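コーヒー豆のご購入と保存についてのよくあるご質問

Drorkauのオンラインショップでお取り扱いしているコーヒー豆について、お問い合わせの多い内容をまとめました。

注文した豆はいつ焙煎されますか。
ご注文をいただいた翌営業日に焙煎し、その日のうちに発送します。焙煎日は袋の裏面に記載しています。

深煎りと中煎りはどう違いますか。
深煎りの「Akgül」は苦味とコクが強く、ミルクを入れる方に選ばれています。中煎りの「Menance」は酸味が少し残ります。どちらも同じ価格です。

送料はいくらですか。
合計3960円以上のご注文は無料です。それ未満の場合は全国一律で申し受けます。金額はカート画面でご確認ください。

豆の量はスプーンで量ってもよいですか。
普段お飲みになる分には差し支えありません。ただし深煎りの豆は軽いため、同じ一杯でも中煎りより重さが少なくなります。味をそろえたい場合は、はかりをお使いください。4杯分で52グラムが目安です。
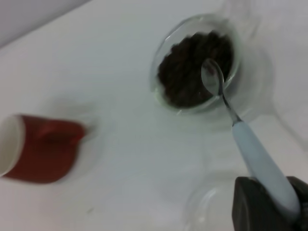

開封した豆はどのくらいで飲みきればよいですか。
常温なら2週間、冷凍庫なら1か月半ほどを目安にしてください。袋の空気を抜いて口を閉じ、直射日光の当たらない場所に置きます。ガラスの器などに移したままにすると香りが抜けやすいので、使う分だけを出してください。

豆の表面に油が出ています。傷んでいるのでしょうか。
深煎りの豆は焙煎後しばらくすると内部の油分が表面に出てきます。品質に問題はありません。古い油のようなにおいがする場合は、お飲みにならないでください。

挽いた状態で購入できますか。
できます。ご注文時に挽き目を9段階からお選びください。ペーパードリップには5番をおすすめしています。挽いた後の変更や返品はお受けできません。

夏の間も常温で届きますか。
6月からはご希望の方に冷蔵便をご用意します。備考欄に「冷蔵希望」とご記入ください。

回答担当：İlker Gezer
最終更新：2020-02-29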